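Ticket 996
Product: Flendico Stock, web client
Component: Label printing / print queue
Priority: Medium
Reported by: Parvaneh Shokri, Harms
Assigned to: Reinaldo Cavalcanti
Status: Resolved, monitoring

Problem as reported

Shelf labels print with the previous item's size code. The item name and barcode are correct. The size field is one record behind. Batch of 285 labels sent to the Pevedov printer at the back counter; first label correct, second label carries the size from the first, and so on to the end of the batch. Single labels print correctly. Reprinting the same batch gives the same result.

Affected items are all in the footwear group. Belts and bags have no size field and print normally.
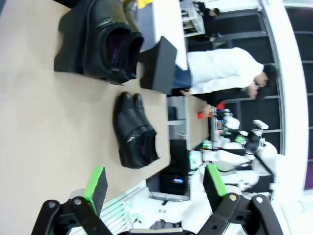

Attachment 1: black shoes with zipper, two pairs, one on a black shoebox.

Environment

Web client, current release. Printer firmware updated by the customer in November. Template "Shelf small", edited locally. One print station, connected by USB. No other applications use the printer.

Log

Entry 1, R. Cavalcanti
Asked for the exported batch file and a copy of the template. Asked whether the fault occurs with the stock template.

Entry 2, P. Shokri
Files uploaded. With the stock template the sizes are right but the barcode is too wide for our label and the last digits are missing. We can't use it.

Entry 3, R. Cavalcanti
Batch file checked. All 285 rows contain the correct size in column 6. The fault is after export. Template contains a stored variable, SZ, which is set after the print command instead of before it. The first label is correct only when SZ still holds a value from a test print of the same item. That matches the report.

Entry 4, R. Cavalcanti
Moved the SZ line above the print command and sent the revised template. Please delete the old template from printer memory before loading the new one. Loading over the top does not replace it on this firmware.

Entry 5, P. Shokri
Loaded. Now nothing prints. Status light is steady, queue shows 13 jobs waiting. Restarted the printer twice, same result.

Entry 6, R. Cavalcanti
The waiting jobs call the old template by name. The printer cannot find it and holds the queue. Steps:
1. Stop the print station service.
2. Clear the queue from the client, not from the printer menu.
3. Power the printer off, wait until the light is out, power on.
4. Start the service.
5. Print one label, then a batch of five with mixed sizes.

Entry 7, P. Shokri
Step 2 failed the first time with error 214. Worked after I logged out and back in. Single label OK. Batch of five OK, sizes correct. Display labels are next, they use a different template. 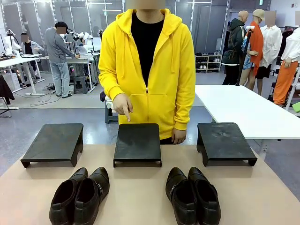

Attachment 2: three low black stands on the table.

Entry 8, R. Cavalcanti
Error 214 is a session lock. The old session was still holding the queue. No further action on it. Please send the display template before printing from it, in case SZ is in the same place.

Entry 9, P. Shokri
Display template attached. Full shelf batch has printed in the meantime, spot checks fine.

Entry 10, R. Cavalcanti
Display template does not use SZ. It reads size directly from the row. No change needed.

Resolution

Variable order corrected in the customer's local template. Queue cleared. Customer advised to keep a copy of the working template outside the printer.

Open item: the client should warn when queued jobs refer to a template that has been deleted. Passed to development as a change request, linked to the Botden report on the same subject.

Last updated 2026-07-18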